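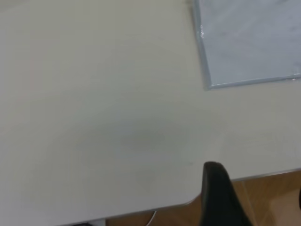 Ob man für Beutel und Folien nicht grundsätzlich einen Sauger nehmen müsse, wollte ein Leser nach der Ankündigung wissen; mit zwei Fingern habe er an dünnem Material bisher nur schlechte Erfahrungen gemacht, vor allem beim ersten Zufassen auf glatter Unterlage. Die Frage ist berechtigt. Sauger sind bei glatten, geschlossenen Flächen meist schneller, verlieren aber an Falten und Knicken den Unterdruck. Der Parallelgreifer aus dem Bausatz Ovico braucht eine Kante oder eine Falte, die er zwischen die Finger nehmen kann. Liegt eine Folie vollkommen plan auf der Platte, hilft nur das Anfahren über den Rand oder ein weicherer Fingerbelag.

Ovico im Praxiseinsatz: Bildergalerie

Der Bausatz wird von Zusness gefertigt und im deutschsprachigen Raum über Leclerc vertrieben. Er richtet sich an Werkstätten und Labore, die einen vorhandenen Leichtbauarm mit einem elektrischen Greifer und einer Handgelenkkamera nachrüsten wollen. Geliefert werden Greifer, Kamerahalter, Anschlusskabel und ein Satz Finger. Der Arm selbst und das Netzteil gehören nicht zum Umfang. Getestet wurde in Jindby an einem weißen Arbeitstisch, mit Teilen, wie sie beim Verpacken und Sortieren anfallen.

Kurzdaten nach Datenblatt
Öffnungsweite: bis zu 100 mm
Gewicht mit Kamerahalter: 673 g
Preis: 589 Euro zuzüglich Versand
Ansteuerung: seriell, Positions- und Kraftvorgabe getrennt

Die Kamera sitzt fest am Handgelenk und blickt schräg nach unten. Für die Kalibrierung ist ein ausgedrucktes Muster beigelegt, der Ablauf wird von der mitgelieferten Software geführt. Nach einem Fingerwechsel muss er wiederholt werden, was im Handbuch nur in einer Fußnote steht. Matte, helle Unterlagen sind zu bevorzugen. Transparente Teile zeigen sich dort in der Regel über ihre Kanten und Glanzstellen, die Fläche dazwischen liefert der Erkennung wenig Kontrast.

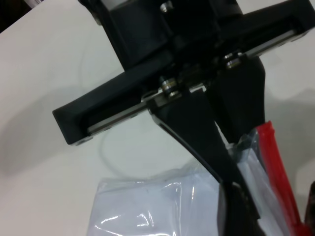
Die Greifkraft lässt sich im Bausatz stufenlos vorgeben und während der Bewegung ändern. Für nachgiebiges Packgut wurde sie im Test niedrig angesetzt, dazu eine geringe Schließgeschwindigkeit. Bei der mechanischen Auslegung setzt der Hersteller auf eine bekannte Lösung: Die Finger hängen an Schlitten, die auf einer durchgehenden Linearschiene im schwarzen Querträger laufen. Die Schiene liegt an der Unterseite des Trägers und damit zum Werkstück hin, bei staubigem Gut sollte sie deshalb regelmäßig abgewischt werden. Zu beachten ist außerdem die Breite des Querträgers: In engen Kisten stößt er an, bevor die Fingerspitzen den Boden erreichen.

Anmerkungen zum Test

Klarsichtbeutel reflektieren unter Deckenlicht stark. Eine diffuse Beleuchtung von der Seite verbesserte die Segmentierung deutlicher als jede Änderung an den Softwareparametern. Farbige Elemente am Packgut eignen sich gut als Orientierung für die Bildauswertung, sofern ihre Lage zum Greifpunkt bekannt ist.

Das Anschlusskabel ist für Arme mit größerer Reichweite knapp bemessen. Eine längere Ausführung führt Leclerc als Zubehör. Die Kabelführung am letzten Gelenk bleibt dem Anwender überlassen, Befestigungspunkte sind am Kamerahalter nicht vorgesehen.

Die Firmware entsprach dem Stand vom Mai. Ein Abbruch beim Referenzieren ließ sich durch Neustart der Steuerung beheben und trat danach nicht mehr auf.

Ersatzfinger werden paarweise verkauft. Zeichnungen für eigene Finger stellt Zusness auf Anfrage bereit.

Stand: Samstag, 12. August 2023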